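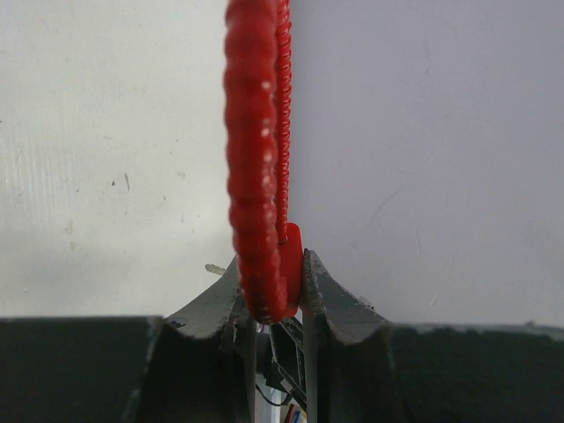
A red coiled cord and its tab, with a thicker ribbed strand alongside.

The case for keeping the cord drawer

2023-02-04

Opinion

Every shared workplace has a drawer into which cords, straps, key coils and lanyards are put when their purpose has been forgotten. The community workshop at Ditumlow has three. In the review of storage now before members, it has been proposed that all three be emptied into the skip before the autumn program begins. This essay argues that the proposal should be declined, and that a modest system of sorting should be adopted in its place.

The argument for disposal deserves a fair hearing. The drawers are difficult to open. Their contents tangle, and a member looking for a single tether may lift out half the drawer to reach it. The Walen Street branch cleared its own cord drawer in May and has reported a tidier bench. It is also true that a good portion of what we hold has no known owner and no matching fitting.

Tidiness, however, is a poor measure of a store. The purpose of a workshop drawer is to supply a part on the day that part is required. A coiled cord with a sound tab can tether a pen to the sign-in desk, secure a key to an apron or keep a small tool within reach of a person working on a ladder. The replacement order placed last year for key coils and tool tethers came to 85 dollars. In the same quarter, 26 cords were taken from the drawers by members who found something suitable and used it. Had those cords been in landfill, the order would have been larger.

There is a further question of material. Moulded cords and coils are commonly made of mixed plastics, sometimes with metal at the ends, and our kerbside service does not accept them. Once placed in the skip they are beyond recovery. A workshop that teaches repair on four evenings a week should be slow to discard objects that are merely unsorted.

The difficulty at Ditumlow lies in the manner of keeping. Cords that are thrown in together will wind around one another, and coiled ones are the worst offenders, as any neighbouring strand will work its way between the turns. Members then pull, the coil stretches out of shape, and a useful item becomes a useless one. Much of what is described as rubbish in the storage review has been damaged by the drawer itself.

The Allia tool library faced the same problem and dealt with it sensibly. Its cords hang from a pegboard beside the door, grouped by colour and then by length, each by its own tab or loop. Anything without a tab is tied in a loose figure eight and placed in a shallow tray. The board cost 57 dollars, including hooks. Borrowers can see what is available without touching it, and returning an item takes no longer than dropping it in a drawer would – a point which matters a great deal at closing time.

It is therefore proposed that one wall panel near the Sheehan Room be given over to hanging storage, and that a single sorting day be held to fill it. Cords that are perished, cracked or stretched past use should be discarded without sentiment. Sound cords should be hung. Items whose purpose is uncertain should be held in a labelled tray for one term and offered to members before any further decision is taken.

The review sets aside 400 dollars for new cabinets to replace the drawers. A fraction of that sum would pay for the panel, and the balance could be returned to the repair program, where the waiting list for sewing machine servicing remains long. Members who wish to support the alternative should lodge a written submission at the front desk before the storage review closes.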